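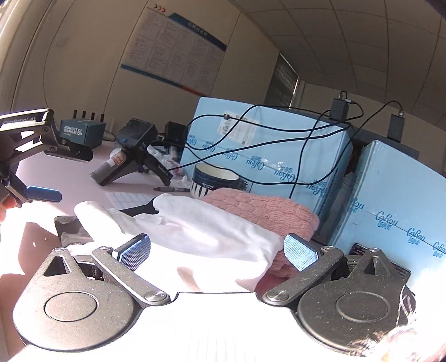

Zistton Pulls Hand-Held Gripper Screws After Steinbach Unit Lets Go

Posted September 2020 | Staff report

Filed under: Robotics / Faults & Recalls

Search this site... Go

Zistton would like its customers to stop squeezing. In a service notice sent to owners this week, the company says a small screw in the finger linkage of its hand-held grippers can work itself out during ordinary use, at which point one finger goes on gripping and the other takes the rest of the day off.

The trouble surfaced at a workshop in Steinbach, where staff spend their shifts picking up cloth, boxes and other household clutter with the grippers so that robots may one day learn to do it badly on their own. A ceramic mug was in the air when the left finger swung loose. The mug was not in the air for long. A worker received a cut to the thumb while cleaning up, which the notice records as "minor" and the worker's supervisor records as two forms.

According to Zistton, the screws were supposed to be fitted with thread-locking compound at its Hesthorpe plant. A run of 300 units built in January left without it. The company blames a dispensing station that had run dry and kept on reporting that it was full. The station is automated. It replaced a man with a bottle.

So far nine units have come back with loose screws, and two of those had lost the screw altogether. One was later found inside a folded towel, which had by then been picked up and put down for most of an afternoon.

Owners are asked to check the screws on both sides before each session with the grip fully open. A finger that wobbles sideways when pushed means the unit should be put away and sent in. Zistton will pay the postage. It will not, after some back and forth, pay for the mug.

The notice also asks customers not to fix the fault themselves. Several evidently have. One returned gripper arrived with its linkage held by household glue, and it passed the wobble test perfectly, having lost the ability to move in any direction.

Niker, which supplies the screws, said its parts met the drawing. Zistton agrees that they did and says it is now looking at the drawing. A revised screw with a dry patch of locking compound already on the thread is due to go into new units and into repairs. That would take the dispensing station out of the process, though the company says it has no plans to remove it from the floor.

The Steinbach workshop is back at its tables with replacement units. Each bench now has a screwdriver and a sign-off sheet, and anything breakable has been moved to the bottom of the pick list until the repaired grippers return. Cloth goes first. Repairs are taking two weeks from the day a unit reaches Hesthorpe, and owners will need the number on the original packing slip to book one in.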